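**Markthorpe House kitchen meeting -- minutes**

January, started a little after 7 pm in the downstairs kitchen. I took the notes again, so blame me (Sewwandi) for the spelling. Kenneth Calimlim ran the meeting, and most of the second floor came, plus both of the new people from the Draralham side. Welcome!

**Last month's notes**

Read out and agreed, with one fix: the fridge shelf we gave up was the middle one, not the bottom. Sorry, that was me.

**Chopsticks and the utensil holder**

This took up most of the evening and I loved it, I have to say. Kenneth wants the long cooking chopsticks kept out on the table, standing in the gray holder with the drainage holes, so whoever is at the stove can grab a pair without digging through a drawer. A few people felt they should go in the drawer with the everyday ones. We went back and forth for a good while (there was a whole side chat about whether the tips should go up or down!) and in the end we agreed:

- cooking chopsticks live in the holder, on the table
- eating chopsticks go in the drawer, in pairs
- odd ones go in the jar by the sink until a match turns up

Kenneth will buy another pack of 14 pairs from Pososska, as long as it stays under the $100 we set aside for small kitchen stuff.

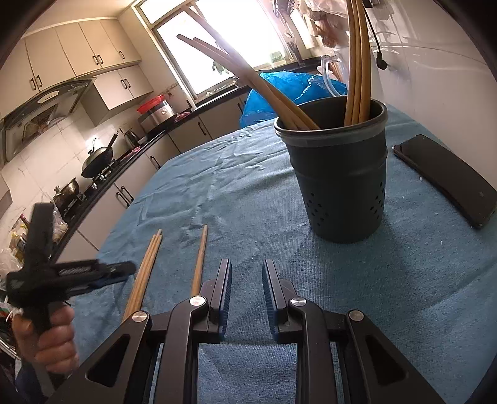 *Kitchen table with the blue towel, the holder and three loose chopsticks.*

**The towel on the table**

We're keeping it for now. I like the blue and it's soft to put things down on, but terry cloth does hold on to crumbs, so please shake it out after you cook. It goes in the wash every 2 weeks. Matubbar has wipe-clean covers and I said I'd look at the sizes before anybody orders one.

**Plastic bags**

Kenneth asked if we could cut down on the bags hanging around the kitchen -- he has a point. Everyone takes home what they brought, and whatever is left by the next meeting gets folded up and put under the sink.

**Money**

The kitchen fund stands at $356. No big spending planned. Someone asked about a new rice cooker and we said let's talk about it in the spring.

**Anything else**

The hot tap drips again, and I'll write to the landlord. Please put your name on your soup. One of the Draralham folks offered to teach us dumplings some evening, which got the loudest yes of the night!

Finished at 8:20 pm. Kenneth is bringing the snacks next time.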